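Forum > Shop floor > Rules and good practice
Topic: Who may stand inside the floor line when the arm is in slow mode?
8 replies - 508 views

tammi_k wrote:
Good evening to all. We have a small cell at Stedetti where an arm picks soft goods, mostly yarn and cord. Our written rule says that no person crosses the line when the motors have power. Now the new supervisor wants to allow it in slow mode, if one person holds the enabling switch. Is this normal in your companies? I have read our Likon manual two times and I find it not clear.

oldrelay wrote:
Normal, yes. Slow mode with a hold-to-run switch is how most people teach points. But the person inside must be the one who holds the switch. If his colleague holds it, you have a different situation and you need a different paragraph in your risk assessment.

mirka_fin wrote:
I do not fully agree with oldrelay. At Nieminen we had two people in teaching, each with an own switch, and both must be pressed. It worked well for the 27 cells we had. What did not work was the rule on paper "keep safe distance". Safe distance is which distance? Write a number, and paint it.

oldrelay wrote:
Two switches is fine, I did not say against it. I said one switch in the wrong hand.

kukier_line3 wrote:
For soft goods I would add a rule about the fingers. Everybody looks at the speed of the arm and forgets the gripper. Our limit is on the closing force, and before each shift we look at the pads and the screws of the links. Also loose threads: stop, take power off, then remove by hand. Never pull a thread from a live gripper, even a slow one. 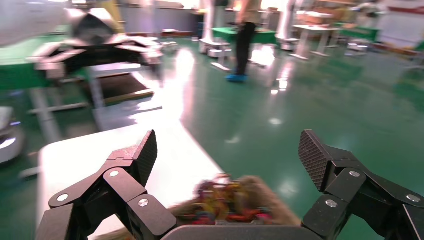

Fingers open, coloured strands low between the pads.

tammi_k wrote:
Thank you, the thread rule we do not have at all. I will propose it. About distance, our supervisor says 180 cm from the table edge. Is it enough?

mirka_fin wrote:
It depends on the reach and on the stopping time. Measure the stop with the heaviest load, then calculate. I would not accept 180 only because it is a nice number - ask him where it comes from.

kukier_line3 wrote:
Agree with this. And write the date of the measurement in the same document, we forgot it and had to repeat everything in February.

oldrelay wrote:
My opinion stays: first the switch, then the paint.

Shared 8 times

Reader comments (2)

guest: In our plant visitors wait behind the line also when the power is off. It is simpler to explain.

pallet_nine: Please tell us later what the supervisor answered.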